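Budget for the boring parts

Every spring I sit down with a spreadsheet and plan what our little automation shop in Pluststead will spend, and every spring I get the same thing wrong. I fuss over the arms for weeks, I haggle, I read spec sheets in bed (yes, really), and then I scribble one line at the bottom that says "misc." That line is where the money goes! 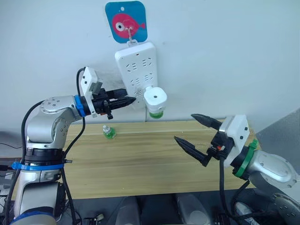 Take our two-arm station. The Grollance quote covered the arms and the mounts, very tidy, four pages. It said nothing on spare finger pads, cable ties, cable sleeves, or the stuff the robot is supposed to practice on. I put down $100 for props and felt generous. By February we'd spent $700, and I still had people asking me for more refill bottles.

Refills are a great lesson in buying, by the way. You want a job that sounds easy, like changing the bottle on a plug-in mosquito repellent, and suddenly you're shopping for grip. Round, slick plastic, a stick poking out of the top, a neck that has to line up with a socket. 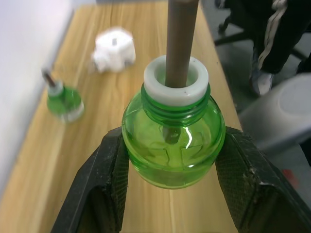
A green refill bottle between the fingers, with another standing on the table behind.

So my first piece of advice is to buy fingers before you buy anything fancy. Costigan wanted to sell us a vision upgrade that year, and I nearly signed. I'm glad I spent it on pads instead, a box of 40, and I'd do it again tomorrow. Pads get scuffed and dusty, and it's a miserable feeling to be out of them on a Friday afternoon.
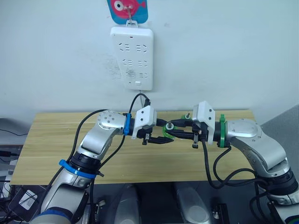 Both arms at work over the table, under the power strip on its fish hook.

My second piece of advice is about the second arm. People love to cut it from the plan because it's the biggest number on the page, and I get it, I've done it myself. But think about how you'd swap a refill at home. You hold one piece and twist the other! With one arm you end up paying for clamps and jigs, and then for different clamps when the product changes shape.
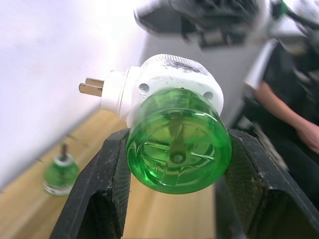

The folks at Zukasell lease arms by the month, and for a small shop I think that's a fair way to find out whether you need the pair. Read the part about wear items first, though, since ours left out the fingers completely and I had to go back and ask.

This year "misc." is gone from my spreadsheet. Pads, cables and props each have their own row, and the props row is bigger than I'd like. I've already raised it once.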